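Flomis procura ajudante de montagem e embalagem - part-time, entrada imediata

Precisamos de gente para Agosto. Somos uma oficina pequena, fazemos centros de mesa, montras e adereços para festas e restaurantes, e temos a encomenda da Pimolton a cair-nos em cima. Quem já trabalhou com peças miúdas parte em vantagem, mas ensinamos.

O que se faz cá

Separar peças transparentes por tamanho. Limpar dedadas (muitas). Encher taças, conferir contra a folha de encomenda, embrulhar, fechar caixa, etiquetar. Arrumar a bancada no fim do turno - isto conta como trabalho e é pago, não é favor. De vez em quando dar uma mão nas montagens fora, no salão Palomino, transporte por nossa conta.

A encomenda grande são 300 taças para mesa, todas iguais, e mais umas quantas avulsas com pedidos diferentes. Há também um lote de 1,141 cubos soltos para a Flandale, que têm de ser vistos um a um antes de sair. Riscado vai para um lado, lascado para outro, bom para a caixa. Não é difícil, é preciso é paciência e boa luz. A luz temos nós.

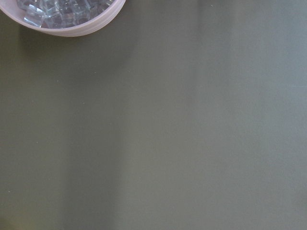

Cubos transparentes em taça rosada, na bancada.

Os cubos querem-se à vontade dentro da taça, nada de filas direitinhas. Quem tiver olho para isso vai gostar. Quem não tiver também aprende, o Teófilo Montoya fica na bancada de manhã e mostra como se faz, as vezes que for preciso.

Procuramos

- pessoas cuidadosas com as mãos, sem pressa de acabar mal
- disponibilidade para 30 horas por semana durante o mês todo
- pontualidade, o turno começa às 9h e a carrinha sai às 15h
- que saibam ler uma folha de encomenda e avisar quando os números não batem certo
- maiores de 18 anos

Não é preciso carta, nem experiência, nem curso. Se já trabalhou em floristas, ourivesaria, montras, catering ou armazem, diga no email, ajuda-nos a distribuir as tarefas. Trabalho quase todo de pé, com banco alto para quem quiser sentar na separação. Caixas cheias pesam, levantam-se a dois.

Oferecemos

Contrato a termo para o mês, subsídio de refeição, bata e luvas de algodão (tragam as vossas se forem esquisitos com tamanhos, as nossas são quase todas M). Café à descrição. Pausa de meia hora para almoço, há microondas e frigorífico. Possibilidade de continuar depois, na época do Natal, para quem se der bem - não prometemos a toda a gente.

Temos três lugares. Dois para separação e enchimento, um para embalagem e expediçao. Digam qual preferem, ou se tanto faz.

Como responder

Email para a Nidia Marulanda, com nome, telefone e três ou quatro linhas sobre o que já fizeram. CV se tiverem, se não tiverem não faz mal. Não mandem cartas de motivação de duas páginas, não temos tempo para as ler como deve ser. Ponham "bancada Agosto" no assunto, senão perde-se no meio das encomendas.

Quem for chamado vem cá uma manhã experimentar, paga à hora como as outras. Separa uma caixa, enche umas taças, vê se gosta. Resposta no próprio dia, sim ou não.

Telefonemas só depois das 15h, antes disso estamos com as mãos ocupadas e ninguem atende.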